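Workshop Tips for a School Robot Club (From Someone Who Has Cleaned Up After One)

I was told a simulator would save our club money and tears. It saved some money. Before you clear the bench and move everybody to screens, a few things I'd want another club leader to know.

Do the simulated pick first, sure, but don't let anyone call it finished. Our team on the Skidis entry had 100 clean runs on the computer and wanted to skip straight to decorating the poster. I asked them to change the starting spot of the block and run it again. Do that early. Kids hate it.

Keep a paper log next to the keyboard. Date, who ran it, what got changed. Mathis Renaud swears by the automatic log in Tevton, and maybe it's fine, but I have yet to see a student read one.

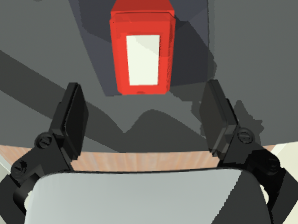

Check the open width of the fingers before you touch anything else in the code. Half the "software bugs" brought to me were a grip that was never going to fit around the part. A strip of masking tape with the width written on it, stuck to the monitor, fixes most of this.

Don't trust friction settings you found on a forum. Ours came from a Grukton thread and I doubt whoever posted them ever picked up a real block.

For the real bench: small screws go in a muffin tin, one size per cup. Wipe rubber pads with a damp cloth and let them dry for 15 minutes. Magnetic trays are oversold, and useless for brass.

Limit each turn at the computer to 12 minutes. Use a kitchen timer with a loud bell, as the one on a phone gets "accidentally" silenced.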